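Home Forum > Kitchens and Dining > Worktops and Surfaces

Thread: Marble-look worktop in a north-facing kitchen, will it look cold?

mafalda_abreu
Posted Monday, 8.15 am

We are redoing the kitchen in our flat and I have to confirm the worktop by the end of the week. The room faces north and gets decent light until lunch and then very little. The cupboard doors are staying. They are a flat off-white and in good order, so I don't want to replace them.

I have narrowed it down to two. One is the Nellow in a cream marble pattern, at 260 a metre. The other is the Santoso oak, at 234 a metre. The run is a plain L shape with one cut-out for the sink. 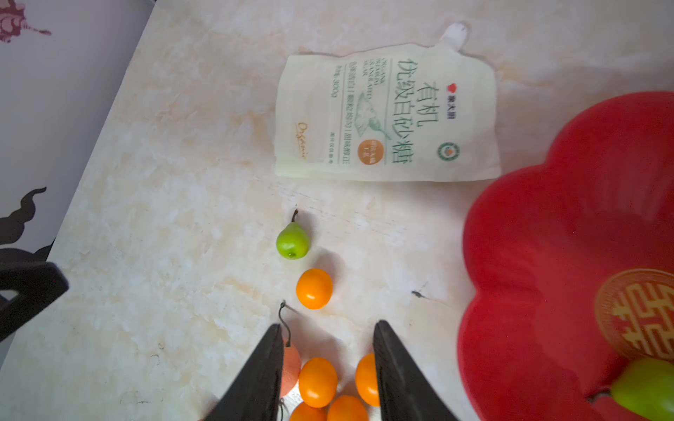 My husband wants the oak. He thinks cream on off-white will look like a dentist's. I think oak will look orange next to the floor, which is already quite yellow. Has anyone lived with either in a dark room?

Wahyudi_O
Posted Monday, 9.02 am

We had oak for six years in a north-facing kitchen. It did go darker, mostly by the window, and the patch round the tap turned black because we were lazy about oiling it. I would not have it again near a sink. For an island, yes.

I don't agree that cream looks cold. Grey looks cold. Cream with a bit of beige in it is fine if your bulbs are warm. Change the bulbs first, they cost next to nothing.

haziq.s
Posted Monday, 9.40 am

Disagree with Wahyudi. Bulbs only help after dark. At three in the afternoon in winter you are stuck with whatever comes through the window, and pale on pale goes flat. I'd take the oak and oil it twice a year. It isn't much work.

If you do go pale, then do these before you order:

1. Get a sample at least the size of a tea tray. The little squares in the shop don't show the pattern.

2. Leave it on the old worktop for a few days and put your ordinary things on it, food included. Look at it in the morning and again at teatime.
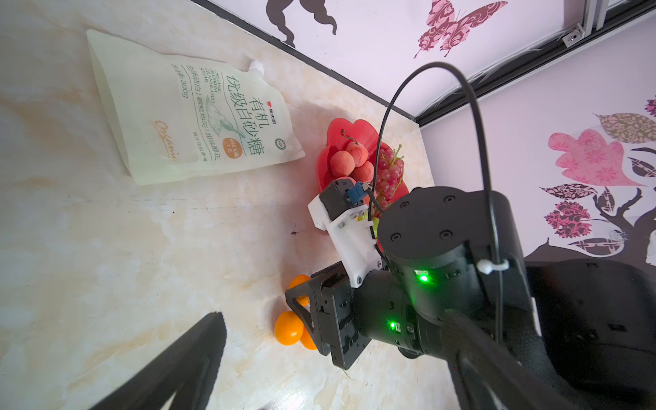 3. Hold it against the cupboard door upright as well as flat. Two off-whites can fight.

4. Ask where the join will fall. On an L shape the veins never line up at the corner, and some fitters hide it better than others.

mafalda_abreu
Posted Monday, 12.20 pm

Thanks both. I hadn't thought about the join. The drawing puts it right beside the hob, which seems a bad place for it. I've got the bigger sample coming from Vulto, they take a deposit and give it back.

FarahOei
Posted Monday, 1.05 pm

Beside the hob is normal for an L, but ask them to move it to the corner proper and cut it on the mitre. We paid extra for that and I would again. Our whole kitchen came to 947 in worktops and fitting, with no upstands.

I'm with you on the oak. Yellow floor plus oak is a lot of yellow. Also get a bit of strong colour in. I keep a dark red bowl out all year and the room would be dull without it.
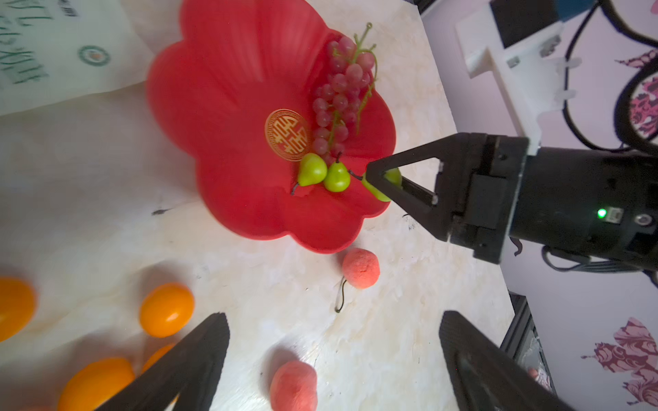
Viva Homes Customer Team - Kitchens and Worktops

Hello Mafalda, Hidayah Chin here from the Kitchens desk. We fit both of the ranges you mention. A mitred corner can be done on the Nellow but it has to be on the order form before the boards are cut, so please tell whoever is doing your survey. Orders over 2,000 include the survey. Below that it is charged separately.

haziq.s
Posted Monday, 2.31 pm

Worth getting that survey charge in writing. Ours was "included" and then turned up on the bill.

Wahyudi_O
Posted Monday, 2.50 pm

Same here, though a different firm. They took it off when I rang.

On the colour thing, I think Farah is right and Haziq is making too much of the flatness. You don't look at a bare worktop, you look at it with a kettle and a loaf on it.

mafalda_abreu
Posted Monday, 6.45 pm
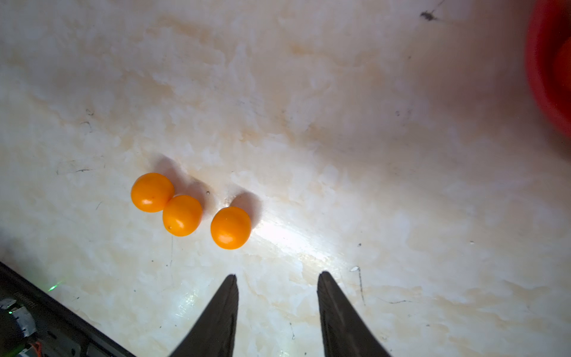 I've more or less settled on the cream. My husband has come round as far as "fine, if the tiles aren't white", so now we are arguing about tiles. I want something in the yellow to orange range behind the hob, only a small area. Those three cherry tomatoes are near enough the shade, and they look warm against the cream and tan without shouting. He would like green. We have both agreed no to grey. Vulto do a square tile in a sort of apricot but it is matt, and I'd prefer a bit of shine on it for the wiping down.

FarahOei
Posted Monday, 7.10 pm

Shiny for a hob, every time. Matt ones hold the grease in the surface and you will be at them with a brush. Go pale on the grout but not white.

haziq.s
Posted Monday, 7.38 pm

Mid-beige grout. I still think you should have had the oak.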